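Dadex | Home | Datasets | Tools | Docs | Contact

Trollerura Fixture Set
Posted in February by Parvaneh Hassanpour

# Trollerura

Teleoperated episodes for learning small-part placement with a two-finger gripper. Collected at the Ukberg lab by Keyvan Nazari and Parvaneh Hassanpour.

## Contents

- 468 training episodes
- 269 held-out episodes, kept in a separate folder
- 6 operators, listed by number only

Each episode holds wrist video, joint positions, gripper opening and a one-line instruction. Episodes stop at 900 steps. Anything longer was dropped – we did not trim.

## Loading

Unpack the archive and point `data_root` at the top folder. The loader from the Fallahi repo reads it without changes. Older copies of the loader skip the instruction field, so update first.

## Work area

The fixture plate sits on a ribbed aluminum surface. It carries slotted holders, shallow trays and larger brackets. Reflections on the metal can wash out to white near the plate, and we left exposure as recorded.

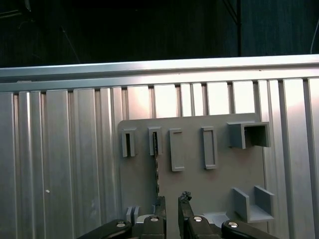
## Known problems

- Operator 4 pauses a lot before closing the fingers.
- Gripper opening is logged one step late. Shift it before training.

Questions go to Keyvan Nazari.

Contact | © Dadex | Back to top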